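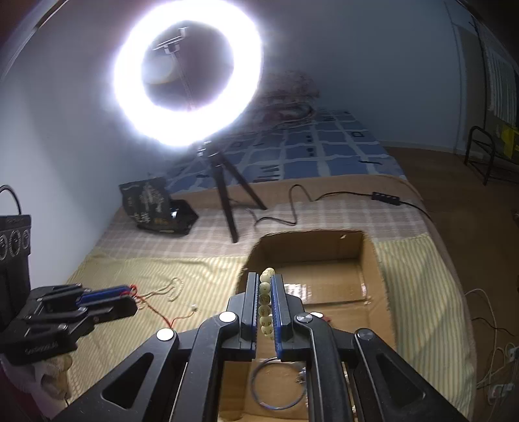
By the Borngate Learning Desk

How a Gripper Is Kept Ready for Work

A gripper is the part of a robot system that does the job of a hand. The one in front has two black jaws lined with blue rubber pads, and between the pads it holds a bracelet of cream-colored beads. Beads are round and smooth, so they can roll or slip if a gripper is not in good order. A tool like this one is held and moved by a person. Other grippers are fixed to the end of a robot arm.

What is inside the movement?

Look for the round silver caps on the black frame. Each one marks a pivot, a point where two parts are joined and can turn. Your elbow works in a similar way. When the parts turn together, the jaws open or close.

Daily care

At the Borngate workshop, every gripper is checked before work begins at 8 in the morning. The technician first wipes the pads with a soft cloth. Dust makes rubber slippery. The technician then opens and closes the jaws slowly and listens for clicks or scraping. If a pivot feels loose, it is tightened with a small key.

The wires are checked last. A second gripper, on the left, has thin red wires trailing from it and a black cable curling from its top. Wires must never be pulled tight or pinched in the jaws.

Changing the pads

Rubber wears away with use. Borngate replaces its pads after 1,000 grips, or sooner if a crack appears. One set was taken off after 892 grips. Both pads are changed at the same time so that the jaws still meet evenly.

Words to know

Jaw: the part of a gripper that presses on an object.
Pivot: a joint that lets parts turn.
Technician: a person trained to look after machines.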